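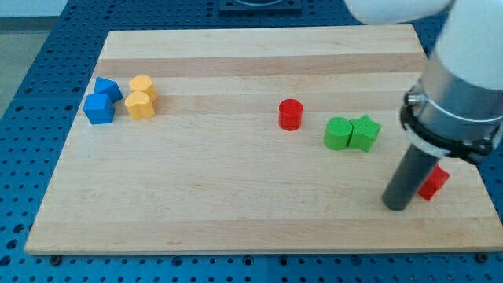
Subira Nyanda had the Dimlow arm on trial until the end of March, and she had already decided she was keeping it. She hadn't told the Trukthorpe library board yet, but she'd told her sister, the mailman and most of the Saturday kids.

"It's 889 dollars," said Ekström, who ran the front desk and read every invoice twice.

"And it comes with lessons! 42 of them, and I've only done 4." She was typing while she talked. "Okay, watch the star. The green one. I want it over by the yellow heart."

The arm swung out over the maple board, slow as a heron, and stopped. Then it lowered its one gray finger behind the star and pushed. That was all the starter kit gave you, one finger, and she loved it for that. You couldn't grab anything. You had to nudge, and think about where the thing would go once you'd nudged it, and the kids got this faster than she had.

The star slid an inch and turned, and one point caught the green cylinder and took it along.

"It's got a friend," Ekström said.

"It does that. Lesson three is all about that." She fixed two numbers and ran it again. The cylinder stayed put this time, and the star went scraping along the wood, past the red block, a little crooked, and bumped up against the heart with a click.

Ekström had put down his coffee. He leaned in over the blue plate with his hands behind his back, the way he made the children stand.

"Does the manual explain the turning?"

"Badly. The manual's the worst part, the page on angles is a mess. The woman at Travcombe who sells them called me back the same day, though, and stayed on the phone until I got it."

"Hm," he said. "Can it do the heart?"

She pushed the keyboard over to him.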